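Notebooks > Soft Goods > Folding and Storage

Ribbed knits, folding trial, April 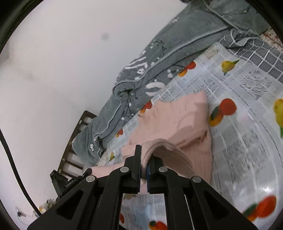

Pink ribbed knit on the fruit-print table covering. Wavy upper edge, one diagonal fold across the middle.

Started 3 pm. The question is whether the Fladska fold (sides in, then thirds) keeps ribbed knits any flatter than the plain half fold we have always used. Marisol thinks it does. I have my doubts, and I want them on paper before the results come in so I can't pretend later that I was neutral.

The claim in the Fladska leaflet is that a knit folded their way will sit in a drawer for 60 days without a crease. They don't say which knit, how full the drawer was, or what they count as a crease. A fine vertical rib like the pale pink one hides a lot. You can put a fold straight down the ribs and hardly find it again. Put one across them, or on the diagonal, and it's plain to see. So if their test pieces were all folded along the rib, I don't think much of the 60 days.

Table. Still using the glossy covering with the squares. Marisol likes it because you can line an edge up with the pale crossing lines. Fine for a woven shirt. With a knit the edge waves, so you end up lining up whichever bit of the wave suits you. I did the same garment twice and got two different "straight" edges, both of which I would have signed off on. The gloss bothers me too. Cloth slides on it when you smooth it, and smoothing is half of the method. Want to try an old cotton sheet on top. Najwa says the sheet will grip too much and we'll be stretching the rib without knowing it. Could be. Try both.

Method as done today:
- lay flat, smooth from the middle out, no pulling at the edges
- sides in, check the ribs still run parallel
- thirds, bottom up
- into the drawer, nothing on top

Step 2 is where it goes wrong. The side panel wants to roll at the edge and I pressed it down by hand, which the leaflet doesn't mention. If pressing is needed then pressing may be doing all the work, and the half fold ought to get the same treatment before anyone compares them.

Left 3 pieces folded their way and 3 folded in half, same drawer, same side up. Labels on the inside of the drawer front. Please don't use that drawer.

Najwa Salameh read this over and asks why not hang them and be done with it. Because the shoulders grow. She has seen the Randamton samples, she knows.

Also to settle: the Sarnix drawer liner. Marisol put it in last week and it has a texture I can feel through one layer of knit. If that prints into the bottom piece we'll be blaming the fold for the liner. Taking it out for this round.

Next look at 11 in the morning, then leave them alone. No opinion until then, from me or from Marisol.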